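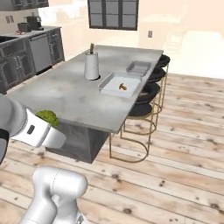
Is simulated kitchen data worth collecting at all?

Forum: Learning from demonstrations
Thread started by tinsnips

tinsnips
5:40 pm
Starting a separate thread because the Follolix one has gone off into graphics cards. The still at the top is from the kitchen set we've been recording in, arm holding the green thing over the near corner of the island. I've been asked to sign off another block of these and I'm not sure I want to. My worry is simple. We drive the arm by hand in a rendered kitchen, save every run, train on the lot, and then find the policy has learned our kitchen and our habits. Has anyone got a sim set that helped on a real arm? I don't mean a nice curve, I mean a real arm in a real room.

mudlark_b
We did 23 hours in Plolwood last September and I'd say it helped a bit with reaching and did nothing for grasping. Soft objects were the worst. Is that green thing broccoli or a sponge? I can't tell, and if I can't then I'd like to know what your label says.

tinsnips
Label says "green item", which was my own fudge. Point taken.

quietgantry
I think you're both being too gloomy. You don't collect in sim to learn friction. You collect it to get the order of things right: pick up, carry, find the tray, let go. There are two trays out, one with something on it and one empty, and that's a useful choice for a model to have to make. Try resetting a real kitchen for that all afternoon.

mudlark_b
It's only useful if the choice changes. If the empty tray is always the small one further off, the model learns "go far" and you've taught it nothing about trays.

quietgantry
So shuffle them. Kwofie does it at reset, it's one setting.

tinsnips
It shuffles positions, yes. It doesn't swap sizes, and it won't touch the stools or the window. We have 4 layouts and they all have the same pale plank floor. I asked for more and was told the floor doesn't matter. I'd like to see somebody show that before I believe it.

old_relay
The floor does matter, or it did for us. We had a model that went to bits on dark lino. Over 5 weeks of recording, and what fixed it was two mornings of real footage mixed in.

quietgantry
Or the real footage had better demos in it. Did you test one without the other?

old_relay
No. Fair.

mudlark_b
Who's driving, by the way? If it's one person you'll get one person's wrist in every run. Idunum lets you see this if you plot the approach angles – ours were embarrassing.

tinsnips
Two of us, both right-handed, both trained by the same person. I'll plot them tonight.

quietgantry
I still say record the block. You can throw runs away later.

tinsnips
You can, but people never do. I'm going to hold out for swapped trays and a second floor first, and a proper name for the green item. Will post the angle plots when I have them, good or bad.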